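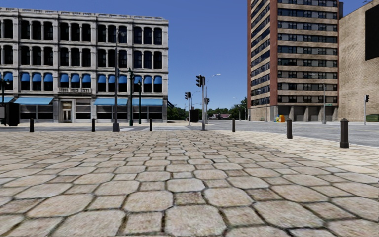 Credit: Granen plaza map, simulator render

ok so a few of you asked how the Drarnus is doing after I took its drive base apart in July. Thread, because there's a lot and I'm up too late anyway

Short version: it wandered left. Tell it to go straight and it would go straight-ish, then you'd look up from your coffee and it would be headed for a bollard like they were old friends

First thing I did was blame the wheels. Swapped two of them, felt very smart, drove it down the hallway at Satside and it drifted left exactly as much as before. So I had spare wheels on the desk and the same problem

Then I finally pulled the logs (yes I know, first step, not third). The left encoder was dropping counts every time the base got a hard shake. Smooth hallway, a little drift. Anything bumpy and it got way worse

Opened up the left side and the encoder plug was sitting maybe halfway in. Not broken, no bent pins, just never clicked. Pushed it home, put a zip tie on the cable so it can't tug, wiped out a gross amount of grit while I was in there

Now the part I like. Before it goes back outside I redo the whole setup against the sim, and my map for that is the plaza one — stone slabs, dark joints between them, bollards along the road. If the wheel settings are off, that paving will tell you

I load the new wheel radius and track width, and I put the encoder noise in on purpose too, a bit worse than what I saw in the logs. If it can hold a line with bad numbers coming in, I relax a little

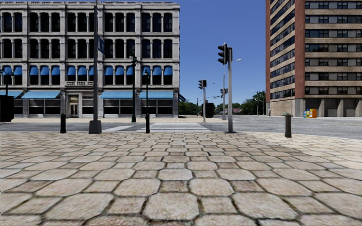

The other thing I check every time is the speed limit on pavers. Mine is set at 65 percent of full speed and I leave it there. Faster looks great in a video and then everything with a screw in it starts to loosen

Somebody asked about the poles. Skinny stuff like signal poles and lamp posts is where I spend most of my tuning time. A building is easy! A pole can slip between two readings if the scan filter is too aggressive, so I turn the filter down until the poles stay put in the map and live with some extra speckle

Batch runs: the Baysal box on my desk will do up to 2,000 short drives overnight if I shut off the fancy lighting. I don't need that many for a plug that wasn't pushed in, but it was bedtime and the box was just sitting there

For the real one, my list after any base work is: plugs clicked, zip tie on, spin each wheel by hand and watch the counts, save the new settings under a NEW name (ask me how I learned that), then hallway, then outside

It's at hallway right now. Outside is next, early, before the sidewalk gets busy. Will post the track when I have it

Also if anyone wants a pair of perfectly good wheels, I have a pair of perfectly good wheels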